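Areo breakfast program to reach 32 schools this term
27/01/2026

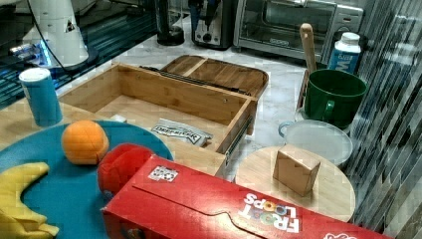

More schools, same morning hours

Areo will expand its free school breakfast program to 32 primary schools when classes return, up from 20 last year. The program is open to any enrolled child, and families do not need to apply or show proof of income.

Breakfast is served in the 45 minutes before the first bell. Each school sets its own menu from a shared list of cereal, fruit, toast, yoghurt and milk. Gluten-free and dairy-free choices are available on request through the school office.

"Schools told us in December that the waiting lists had grown," said Evie Entwistle, program manager at Areo. "The new places should clear most of them."

Deliveries will be handled by Moletell, which has added a second Monday run for schools outside the metropolitan area. Plakonico will supply bowls and cups.

A further 138 parents and staff have signed up to help serve. Training sessions will be held at each school before opening day.

Media contact: Edgardo Buenaventura, Areo
School enquiries: contact your school office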